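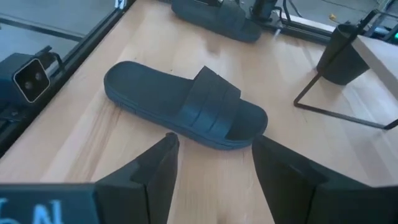 ANDENURA, September – The slide drive is back, and it's already bigger than last year! Munasinghe Hall has put out its first tables of donated sandals, and the plain dark slides with the ribbed strap are the ones everybody seems to want (they go with anything, socks included). The goal is 900 pairs by the end of the month, and 400 are in so far, sorted by size and matched left to right before they go out to the showers and locker rooms at the Drivau pool.

Kids' sizes are especially welcome right now. Drop-off is at the side door on Lellell Street until 6 p.m., and please tie or clip each pair together if you can. Clean, gently worn slides are great, and new ones are too!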